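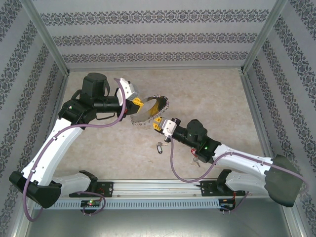
Okay, workshop people, it's March and my garage finally warmed up enough to stand in, so I've been sorting out all the little stuff. A few habits that have stuck:

1. Wipe your saw blades before you put them away. Pitch builds up behind the teeth and then the cut burns and you blame the wood (I did, for years!). I soak mine in a shallow pan of warm water and dish soap, go over them with an old toothbrush, and dry them right away. Unplug the saw before the blade comes off, every single time.

2. Put small things on rings. Washers, spare keys, hex keys with a hole drilled in the handle, paint chips with the room name written on the back... split rings are cheap, and I bought a bag of 1000 that will outlive me. My friend Olga Cisternas opens hers with a staple remover, and my fingernails are so grateful.

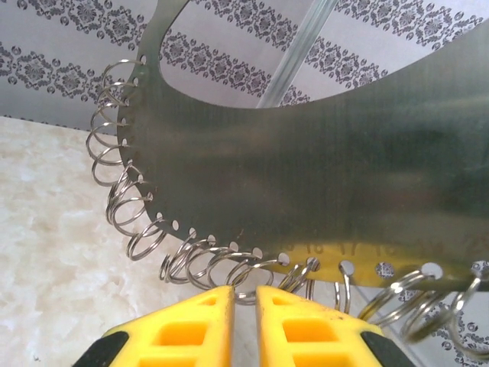
3. Label the shelf as well as the bin. Bins wander. I use masking tape and a fat marker, and when things move I peel it off and start over.

4. Keep a "not sure" jar. Mystery screws go in, and after around 3 months I dump whatever I haven't gone looking for. Chaltu Feyisa at the hardware store in Plollham takes my good leftovers for her repair table, so it doesn't feel wasteful.

5. Oil hinges and clamp threads on the same afternoon. Two drops each, work it back and forth, wipe off the extra or it'll collect sawdust like crazy.
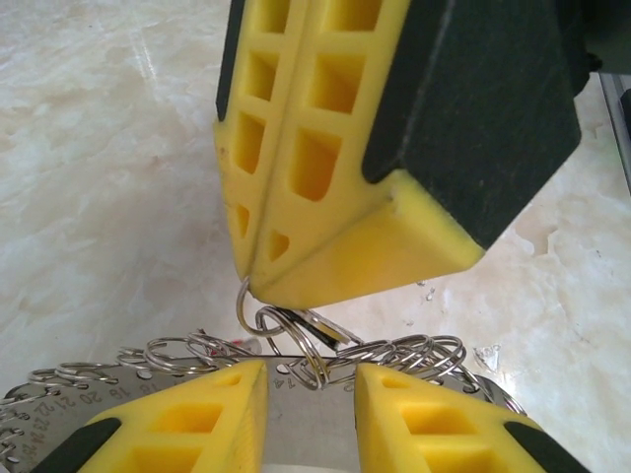 How do I get light rust off hand tools?

Soak them in plain white vinegar overnight, scrub with steel wool, then rinse with water and a little baking soda. Dry them really well and rub on a thin coat of oil.

We use cookies to improve your visit. Accept | Manage settings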